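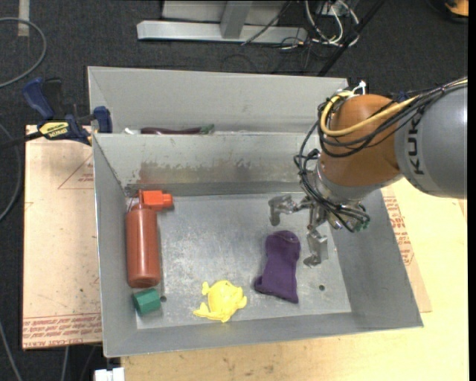 A gray metal bin of mixed household items on the sorting table, with a second bin behind it.

Standitz Reuse Center
7 February 2026

1/ The Center has revised its guidance on mixed household donations. This thread sets out the main points for residents and partner organizations. The full text is available at the front desk and will be sent to all registered donors.

2/ Mixed donations are items that arrive together without being sorted by type: spray bottles, cloths, small toys, blocks, kitchen tools and the like. The Center received 277 mixed donations in the past year and expects a similar number in this one.

3/ Each mixed donation is placed in a metal bin on the sorting table. Items from two donors are never combined in one bin. A receipt is issued when the bin is filled, and a copy stays with it until sorting is complete.

4/ Bottles. The bottle with the orange-red nozzle head along the left wall of the bin is typical of what we receive. Bottles with spray or nozzle heads are accepted only when empty and rinsed. Please leave the head attached.

5/ Bottles that still hold cleaning fluid, paint, garden products or fuel cannot be accepted at the Center. They should be taken to the city's hazardous waste site at Karabulut Road. Staff will provide directions on request.

6/ Fabric. Cloths, covers and small garments should be washed and fully dried before drop-off. Damp fabric will be returned to the donor. Fabric of any color and any size is welcome, including single pieces.

7/ Small fabric items should be placed in the bin last, on top of or beside harder items. Please do not wrap other objects inside them. Wrapped objects are easily missed and have been sent to textile recycling by mistake.

8/ Blocks and other solid pieces. Single blocks are accepted. They do not need to be part of a set. Sets should be tied or bagged together and labeled with the number of pieces, if known.

9/ The bins. Residents have asked about their condition. The metal bins are in daily use. Scuffs and worn patches on the floor of a bin are expected and do not affect acceptance of its contents.

10/ Marks that look like rust are a separate matter. Any bin with brownish staining on an inner wall is to be wiped with a dry white cloth before fabric is placed in it. If color comes off on the cloth, the bin is used for hard items only.

11/ Very small items, such as screws, buttons and beads, must be in a closed bag or jar. Some bins have holes in the floor, and loose pieces may be lost through them.

12/ Weight. A filled bin should not exceed 64 pounds. Heavier donations should be divided before arrival. Staff members may decline to lift a bin that they consider unsafe.

13/ Limits. Each household may bring 2 mixed donations per visit. Schools and registered organizations may bring more by arrangement with Müzeyyen Demirtaş, Donations Coordinator.

14/ Correction to an earlier notice: the Center stated that bottles must be delivered without their nozzle heads. That instruction is withdrawn. Heads and bottles that arrive apart are difficult to match and are often discarded.

15/ The following are still not accepted in mixed donations: broken glass, batteries, medicines, food, knives without a cover, and anything that has been in contact with mold.

16/ Sorted items go to the shelves at the Jemside branch. Items that remain there at the end of May will be offered to partner organizations without charge.

17/ The Center has printed 200 copies of a one-page checklist covering the points above. Copies may be collected from the front desk at either branch. Large-print copies can be requested from Necati Yurt, Resident Services.

18/ Reply from the Center to a question received under post 6: yes, curtains are accepted. Please remove hooks and rings and place them in a closed bag, as described in post 11.

19/ Reply from the Center to a question received under post 13: donations left outside the building after closing are not treated as mixed donations and no receipt can be issued for them. Please bring items during opening hours.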